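Buscar en el repositorio Buscar Borrar

# Helberg Fichas

Fichas técnicas de turismos y furgonetas ligeras, reunidas a partir de catálogos de concesionario. El conjunto tiene más de 2000 registros, uno por versión y motorización.

## Contenido

- `versiones.csv` – marca, modelo, acabado, cilindrada, potencia, tipo de cambio
- `consumos.csv` – consumo urbano y extraurbano, en litros a los 100 km
- `precios.csv` – precio de salida, sin descuentos ni matriculación

Los tres archivos se unen por la columna `id_version`. La codificación es UTF-8 y el separador, punto y coma.
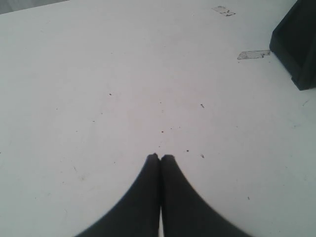 Las potencias están en CV. En los híbridos se da la potencia combinada; si el catálogo solo traía la del motor térmico, el campo `pot_comb` va vacío.

## Problemas conocidos

Los acabados Xenos y Pletero aparecen duplicados en 3 modelos. Se corregirá en la versión de octubre.

## Mantenimiento

Abelardo Alvarado (datos) y Mohit Negi (scripts de carga). Última revisión: 24 de junio de 2020.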